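Moving week, sort of

Quick one, kettle's on. We're leaving Bullbridge after 2 years and I've packed nearly nothing. Books first. Why did I start with books. 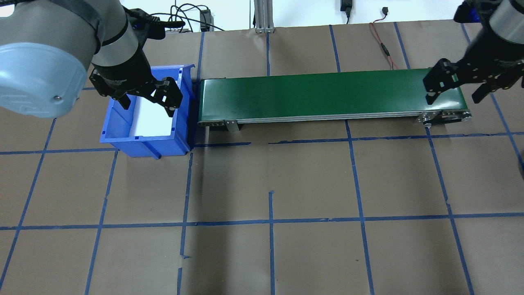

The van firm wants 152 quid to get it all to Bovville, stairs extra — cheeky. Said yes anyway. Still need to cancel the broadband, find the spare key, definately eat the freezer.

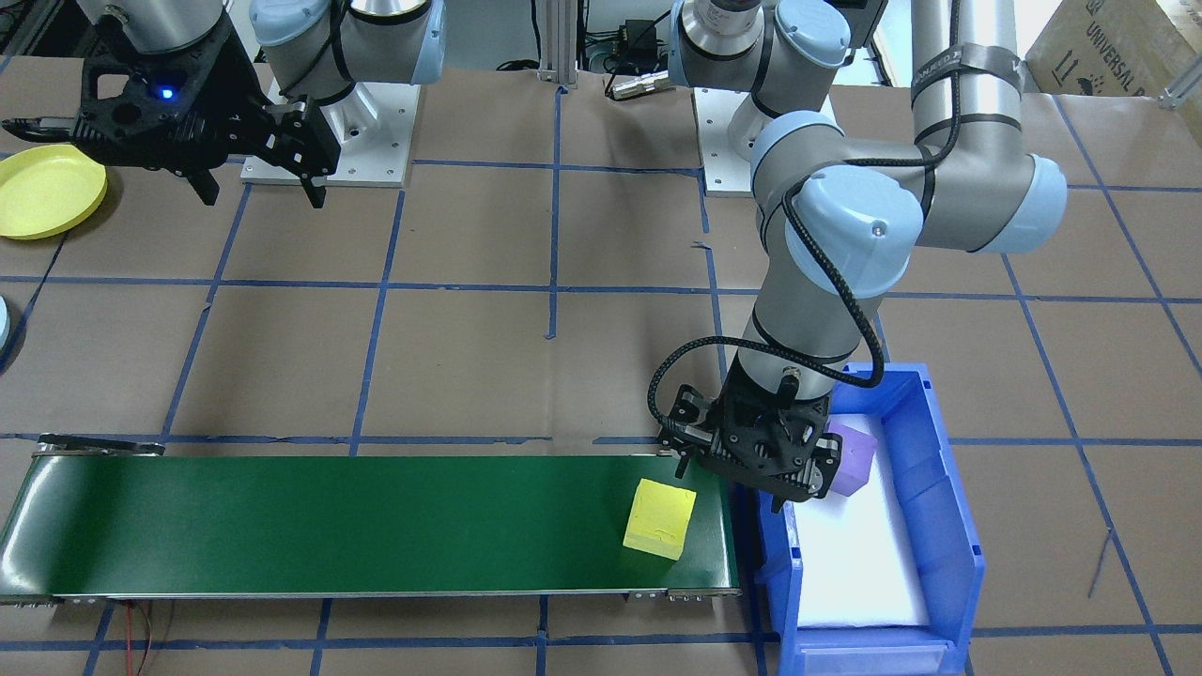 Still to do

Meter readings. Gas was 1,434 this morning. Post redirect. Sleep!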